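Tracking down a "false grip" on a two-arm teardown cell

Posted 2024-11-20

If your robot cheerfully reports that it's holding a part, swings over to the next station and opens its fingers over nothing, welcome! I spent most of July with this exact fault and I'd like to save you a bit of that. We run two arms over a bench at Cornero, taking cards and drives out of old desktop towers and standing them in a rack next to the case. Our cell software is Rultora, so some of the menu names below are from there, but the method should carry over to whatever you've got.

What it looked like from the outside

The left arm would go for an expansion card, close, get its "part held" signal, and lift. Most of the time it had the card. Every so often it had the card by one corner, and somewhere between the case and the rack the card would rotate and drop. Once it landed on the motherboard, pins down, which made a noise I still don't love.

The bad part wasn't the drop. It was that Rultora kept going. It believed the card was in the fingers, so it ran the whole placing move and then sent the arm down for the hard drive, right past a card lying where no card should be. I caught one of those with my hand on the stop button, and after that we didn't run the cell without somebody standing there until it was fixed. Please do the same. A cell that's wrong about what it's holding can be wrong about what's in its way. 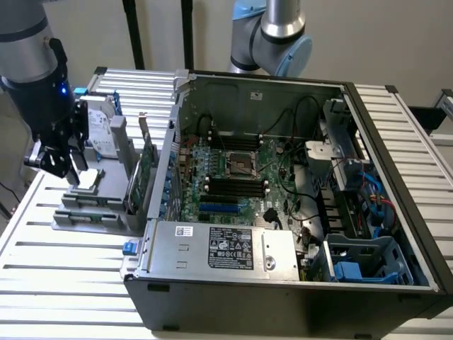
Left gripper near the drive in the rack, with the case open beside it.

Before you touch anything

Save your log. I know, I know. I restarted the controller twice before I thought of it and lost the two best examples I had. In Rultora it's under Events, then Export, and you want the full one (the short version leaves out finger width, which is the number you'll need most).

Then write down your current settings on paper. Close force, close speed, the width window for "part held," and the approach points for every pick. You're going to change these, and you're going to forget which one you changed at five in the afternoon.

Cut the speed too. I dropped ours to a crawl for all the testing below. And if you have to reach in to pick up a fallen card, stop both arms first. Both of them! The right arm sits quietly behind the case for long stretches and it's very easy to stop thinking about it.

Step 1. Find out what the software thinks "held" means

This was the eye-opener for me. Our gripper doesn't feel the part at all. It closes until it meets resistance, checks how far apart the fingers ended up, and if that's inside the window it says yes. So I went looking for the window, and whoever had set it (me, last year, it's in the change notes) had made it wide enough to cover a card and a drive bracket with the same setting. Anything between the fingers counted. A corner counted. A fold of cable would have counted.

Look yours up and ask what else could produce that same number. If you can think of anything, keep reading.

Step 2. Run empty, then run wrong on purpose

Take the part away and run the pick with nothing there. You should get a clean "no part" and the arm should stop and wait. Ours did, every time, and that fooled me for a week. I figured the sensing was fine and went hunting for loose bolts.

Ximeng Cui, who looks after our end-of-arm stuff, suggested running it wrong on purpose: put the card in crooked, put it in too low, put it in so only a corner is reachable, and see what the cell says. It said "held" to all of them. So the test to do is the crooked one. Empty is too easy.

Use a junk card for this, one with the bracket still on. The bracket changes how the card hangs when it's gripped badly, and a bare board won't show you the same problem.

Step 3. Check where the fingers end up

Now the why. A wide window explains why the cell didn't notice, but the gripper still shouldn't have been grabbing corners in the first place. I drove the arm down by hand with the pendant, stopping short at each taught point, and looked at it from the side with a flashlight. 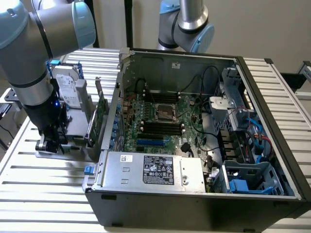
Fingers down beside the base plate. The drive and a card stand just left of the case.

The points at the rack were good. I could jog down next to the plate and come back to the same spot all day long. The points over the case were off by 3 mm, always toward the back. If everything's off, suspect the arm, the mount or the tool setting. If only one area is off, suspect the thing in that area. In our case that was the computer itself, or more precisely where it was lying on the bench.

Our table is slotted aluminum and the case just lies on it. We had a stop on one side and nothing on the other. Each hard pull on a card nudged the case a hair, and nothing ever nudged it back. By the end of a run the slots had wandered and the arm was going where the card used to be. I put a strip of tape along the edge of a case with a pencil line on the bench and watched the line creep away from it. Cheapest measuring tool in the building!

Step 4. Stop the case from walking

We bolted a second stop into the slots so the case is trapped between the two, and added a small toe clamp from Koster at the front corner. Don't crank the clamp. Side panels off, these cases flex more than you'd expect, and if you squeeze one out of square the card slots move anyway and you've traded one problem for another. Finger tight plus a quarter turn works for us.

After clamping, re-teach the case points. All of them, even the ones that look okay. Then pull one card, put it back, and check the point again before moving on to the next.

Step 5. Give every part its own width window

Back to the software. In Rultora, open the part, go to Grip, and untick Shared Window. Then close the gripper on the part by hand in the correct spot, read the width, and type that in with a small allowance on each side. Do it for the card, do it separately for the drive. Yes, it's tedious. I kept a cup of coffee going.

We swapped finger pads at this point too, to a grippier set from Stilance. I'm mentioning it so the write-up is complete, but I can't tell you how much it helped. I changed it the same afternoon as the windows, which is exactly the thing I'd tell you never to do.

Step 6. Add a second look after the lift

A width check at the moment of closing only tells you about that moment. A card that's held by its corner can pass and then slip. So have the arm lift straight up a short way, pause, and read the width again before it goes anywhere sideways.

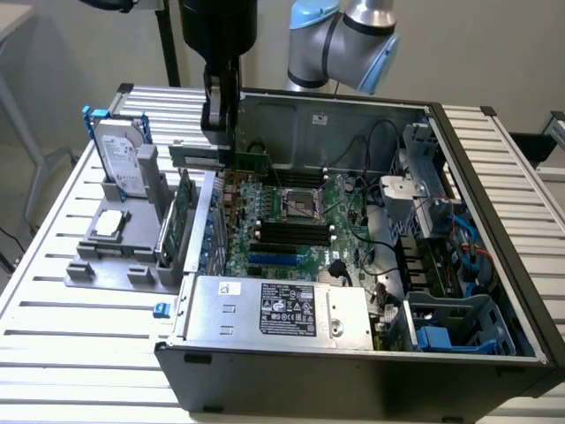 I like to do the pause while the card is still over the case, as low as you can get away with. If it does let go, it has less distance to fall, and you don't have a loose card flying off across the bench mid-swing. If the second reading differs from the first at all, stop and call a person. Don't let it try again by itself. I had a retry in there at first, because it sounded clever, and the retry closed on a card that had already tipped over and bent the bracket.

Also set the second arm to wait until the first one has passed this check. Ours used to start moving as soon as the first "held" came in.

Step 7. Prove it

Put the speed back up in stages and run a long test with someone watching. Before the fixes, I'd logged 14 drops in roughly 300 picks. After them I ran the same length of test and had no drops and a handful of stops at the second check, every one on a card I'd seated badly. I'll take a stop over a drop any day.

Then do the crooked test from Step 2 one more time, at full speed. It's the one that matters, and it's the one you'll be tempted to skip.

A few odds and ends

If you see event 1357 in a Rultora log, that's our own label for "width changed after lift," so you won't find it in the manual. Make your own and give it a number you'll remember.

Cables in the case can get between the fingers and the card. We tuck them away by hand before starting. I'd love a better answer for that and don't have one yet.

Check the stops for tightness whenever you change to a different model of case. The footprint's different, somebody slides a stop over, somebody gets called to the phone. Ours now have a paint mark across the bolt head and the rail so you can see from standing height if one has turned.

And if your fault shows up at the rack end and the case end is fine, start with the rack bolts and skip straight past Step 4. Ximeng had one like that on the other cell, and it took ten minutes.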